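6 March 2018
Bench notes, ball rebound and court floor work

Carried on with the rebound checks from January. Obadia Rweyemamu brought in the second set of match balls from the Durness school league, so there are now two groups to compare: the ones kept in the heated store and the ones left in the sports hall cupboard over winter. All were inflated to the same gauge pressure first thing and left to settle for 90 minutes before any drops.

Drop rig as before, release from the upper bracket, ball dropped with the valve to the side. Waqas Rind read the heights off the video, I wrote them down. Five drops per ball, highest and lowest thrown out, mean of the remaining three.

Store group: mean rebound 174 on the scale (top of ball). Tight spread, nothing to remark on.
Cupboard group: mean rebound 154. Spread wider. One ball drops consistently short and has a slow leak at the valve, found with soapy water. Its readings are still in the mean and should come out. Will redo the sum once the valve has been changed.

The gap is larger than I expected given equal pressure. Two possible causes. Either the bladders in the cupboard balls have stiffened, or 90 minutes was too short and the air inside was still cold when we set the gauge against it. If the air was still cold at inflation the pressure would have risen as it warmed, and the balls would have bounced higher, so the second idea points the wrong way. Ngọc Ông spotted this before I did. That leaves bladder or cover. Covers to be checked for uptake of damp by weighing.

Floor panel: the Ogola panel is the reference, the Siselach panel has the thicker underlay. All drops so far are on Ogola. Do not mix the two in one table. Last month's sheet has both and I have had to cross out half of it.

Gauge: the hand gauge and the bench gauge disagree at the low end. Use the bench gauge only. The needle adaptor for it lives in the tin with the valve tool — please put it back there. 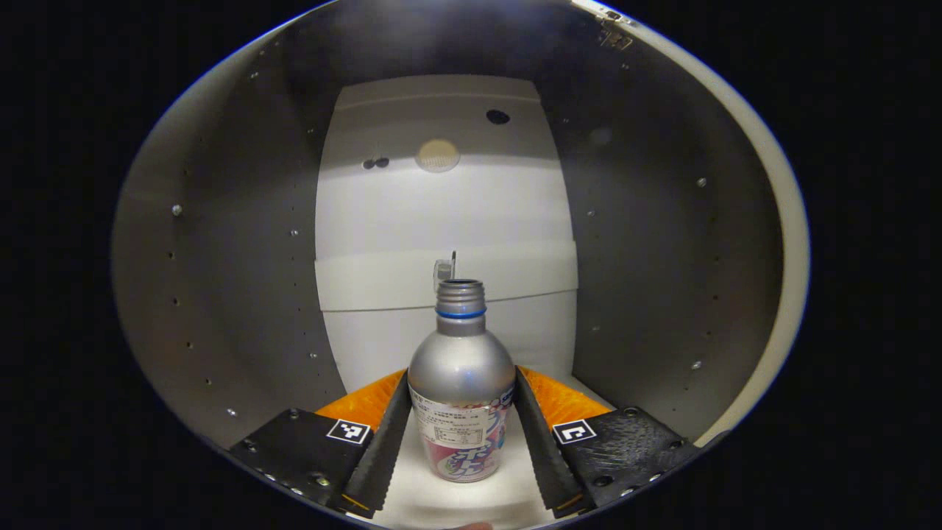
Does the order of the drops matter?
Slightly, at the start of a session. The first drop on a ball that has been sitting tends to come back a little low, and after that the readings level out, so from the next session each ball gets one unrecorded drop before the five.

Felista Odera asked for results in a form the league can use. They want a pass or fail against their own rebound limits, and those are taken to the bottom of the ball. Ours are to the top. Subtract 24 throughout, which is the ball diameter on the same scale. That gives 150 for the store group and 130 for the cupboard group. Oduor Odera to check the subtraction has been applied to every row of the Flavo sheet and not only the means.

To do:
Change valve on the leaking ball, retest.
Weigh both groups, then again after a night in the heated store.
Repeat the cupboard group on the Siselach panel, separate table.
Ask Obadia how long the cupboard balls have been in use. The store ones are all from the same order.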